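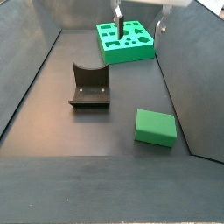 Last updated: July 29, 2020

Thread on offline card acceptance at small merchants, and why settlement files stop matching. Notes are from the Bustel terminal rollout in Lotomitz. Long, mostly plumbing.

1/ Setup: countertop terminals, one SIM each, no Wi-Fi fallback. When the link drops, the terminal approves under a floor limit, stores the transaction, and forwards it later. This is store-and-forward. The merchant sees "approved" either way.

2/ The floor limit is set per merchant category. A bakery and a phone repair shop should not share one. In June they did, after a parameter file was pushed with the category column blank. Blank was read as default. Default was the highest limit in the table.

3/ No losses worth writing up from that. It did push a lot more traffic into the offline queue, and that exposed the next problem.

4/ Each stored transaction carries two timestamps: terminal local time at approval, and host time at upload. Our settlement job cut the day on host time. The merchant's printed end-of-day report cuts on terminal time.

5/ So a sale made at 9 p.m. and uploaded after midnight is in Wednesday's report on paper and Thursday's payout at the bank. The money is right over two days and wrong on each of them.

6/ We pulled 1593 stored transactions from the queue logs to see how bad it was. 666 crossed the day boundary. That is 41.8 percent, well past anything we had planned for. Most came from evening trade, when the cell sites in the market district are congested.

7/ Support tickets had been coded as "missing payout." None of the payouts were missing. The code list had no entry for "payout on a different day," so agents picked the nearest one. If you run a help desk for acquiring, read your own code list once in a while.

8/ First fix tried: cut settlement on terminal time. Bad idea. Terminal clocks drift, and a few had been set by hand during install. One was a full year behind. The host rejected its batch as stale, correctly.

9/ Second fix: keep the cut on host time and add the terminal date as a separate field in the merchant statement. Payout lines are then grouped by sale date, with the upload date printed next to each group. This is what is live.

10/ Clock handling changed too. The terminal now syncs at every successful host message, and the install menu no longer lets anyone type a date. If drift is over 10 minutes at sync, it writes an event to the log and corrects itself.

11/ Duplicates. The terminal retries an upload if it gets no reply. If the host received the first copy and the reply was lost, you have two. We match on terminal ID, batch number, and sequence number. Do not match on amount and time. Two people buying the same bus pass one after the other will look like one sale.

12/ Sequence numbers must survive a battery pull. On the older Nulley firmware they did not. The counter restarted at 1 and the host threw away good sales as duplicates. Fixed by writing the counter to flash before the approval prints. Costs a small delay per sale. Worth it.

13/ Retry timing: 4 attempts with increasing gaps, then wait for the next sale or the nightly call. Fixed gaps are a mistake. After an outage every terminal on the same cell site retries in step and takes the link down again.

14/ Refunds are never stored offline. Online only, no exceptions. Merchants complain about it, and the rule stays.

15/ Reconciliation with the Wasilewska processing center still runs on a flat file once a day. Fixed-width, amounts in minor units, no decimal point. A header record with the row count, a trailer with the sum. Check both before loading a single row. We used to check only the trailer.

16/ Still open: partial uploads. If the link dies in mid-batch, the host keeps what it has and the terminal resends the whole batch. The duplicate match catches the overlap, but the batch totals are wrong until the second pass finishes. Considering an acknowledgment per record. More messages, more data cost on the SIM. Testing on a handful of units first.

17/ Field layout for the new statement format is in the next thread. Questions about floor limits go to the risk queue, as I do not set them.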